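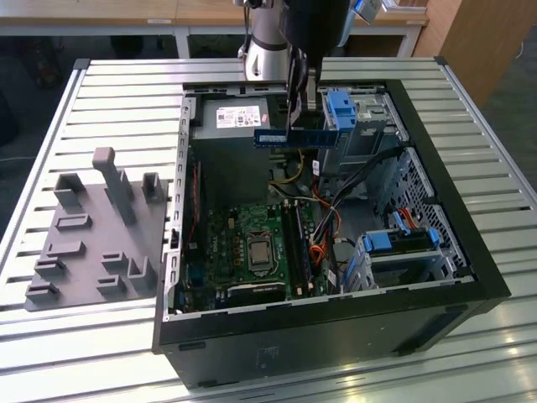

*Memory module in a gripper over an open desktop tower*

# Walking a Beam Through Two Irises

These are the steps we use at Drostthorpe to put a visible laser beam on a fixed line above the table. They apply to any small red or green laser with two adjustable mirrors in front of it. Once the beam passes through the center of both irises, it is level, straight, and ready for the rest of the setup.

If you have done this before, skip to "The walk."

## What you need

- Laser on a stable mount, warmed up
- Two mirrors in kinematic mounts (we use the Furnival two-knob type)
- Two irises on posts
- Power meter
- White index card
- Hex keys, ruler, and a beam block
- Laser goggles rated for your wavelength

Take off your watch and rings. Close the blinds if there is a window at beam height. Put the beam block at the far end of the table before you open the shutter, and keep your eyes well above the plane of the beam the whole time. Turn the laser down to the lowest power you can still see on the card.

## Set the irises

1. Pick the beam height. Ours is 89 mm from the tabletop to the center of the iris. Write yours on a piece of tape and stick it to the table.
2. Put both irises at that height. Check each one with the ruler, then check them against each other by sliding them side by side.
3. Bolt the first iris to the table on the row of holes you want the beam to follow.
4. Bolt the second iris on the same row, 300 mm farther down. A longer spacing gives a better result if you have the room.
5. Open both irises all the way.

The two irises now define your line. Don't move them again until you are done. If one gets bumped, go back to step 2.

## Place the mirrors

Mirror 1 is the one closest to the laser. Mirror 2 sends the beam down the line of holes. Each mirror should turn the beam by 90 degrees, or close to it.

Before you bolt anything down, set all the knobs to the middle of their travel. A knob that starts near its end stop will run out halfway through and you will have to start over.

1. Aim the laser at the center of Mirror 1.
2. Turn the whole mount by hand until the beam lands near the center of Mirror 2. Tighten the post.
3. Turn Mirror 2 by hand until the beam goes down the row of holes and lands somewhere near the first iris. Tighten the post.

Check for stray reflections with the card, including behind the mirrors. Block any you find.
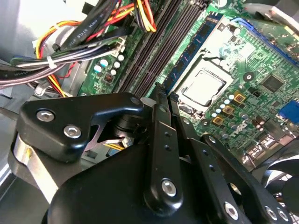 *Gripper plates and linkage above a green motherboard*

## The walk

The rule is short: Mirror 1 for the near iris, Mirror 2 for the far iris.

1. Close the near iris until the hole is smaller than the beam. You should see a ring of light on the blades.
2. Using only the knobs on Mirror 1, center the beam on the hole.
3. Open the near iris. Close the far iris.
4. Using only the knobs on Mirror 2, center the beam on the far hole.
5. Close the near iris again. The beam will have moved off center. Go back to step 2.

Each pass should leave a smaller error than the one before. Four or five passes is normal. Do the vertical knobs and the horizontal knobs separately if you lose track of which way you are going.

If the error gets bigger with each pass, you have the mirrors swapped. Felicja Brzozowska puts a strip of green tape on every Mirror 1 mount, and it has saved a lot of time.

## Finish with the power meter

Your eye is good enough to get close. For the last bit, put the power meter behind the far iris.

1. Close both irises to the same small size.
2. Adjust Mirror 1 for the highest reading.
3. Adjust Mirror 2 for the highest reading.
4. Repeat until the number stops going up.
5. Open both irises and write down the full power.

With the irises closed down on our Nilola test line, we lose 17 percent of the open reading. Your loss depends on the size of your beam and how far you close the blades, so record your own number and compare against it next time.

## Common problems

**The beam clips on Mirror 2.** You have walked too far to one side. Slide the mirror mount over and start the walk again from step 1.

**The spot drifts after you finish.** Give the laser more time. Ours needs 14 minutes from a cold start. Also check the post clamps.

**A knob runs out of travel.** Put it back in the middle, loosen the post, and redo the rough aim by hand.

**The spot has a tail or a faint twin.** Usually dust, or a reflection off the back of a mirror. Blow the mirror off with clean air first. Don't wipe it dry.

## Before you leave

Lock the knobs if your mounts have locks. Lock them gently and watch the far iris while you do it, as the beam can shift. Close the shutter and log the power reading on the sheet by the door. Wayne Lachance has the spare key for the Curnberg cabinet if you need to put the meter away.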